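Branside repair day brings old office computers back to the bench

Branside had its biggest computer repair day yet on Sunday, and what a lot of desktops came through the door! By closing time 187 people had signed in at the Leltell workshop on Navarro Street, some with a machine under each arm, others just curious to see what the inside of a computer looks like.

The workshop takes in retired towers from offices and schools across Drorkville, strips them down, tests the parts and builds the good ones back up for families who need a computer at home. The running total since the program started now stands at 983 machines, with 115 of those going out this spring alone. That's a lot of homework getting done.

Most of the fun was at the open benches, where the side panels come off and everything is laid bare. Visitors got to learn their way around a motherboard, find the memory slots and see how the power supply sits in its corner of the case. Drives got plenty of attention too, and the little plastic caddies they ride in were a hit with the younger crowd (no screwdriver needed on many of them, just a squeeze and a slide). 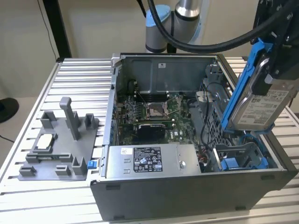 A hard drive in its blue caddy over the drive bay of an open desktop tower.

Every donated drive is wiped before it is used again, and any drive that fails its test is taken out of service and sent for recycling. Processors and memory are sorted into labeled bins, so a tower that arrives without one or the other can often be finished from the shelf.

The next repair day will be in April, and it runs for 2 sessions this time, morning and afternoon, so there should be more elbow room at the benches. Bring a desktop of any age, with its power cord if you still have it. Monitors and printers can't be accepted for now. Entry is free, and doors open at 9 a.m.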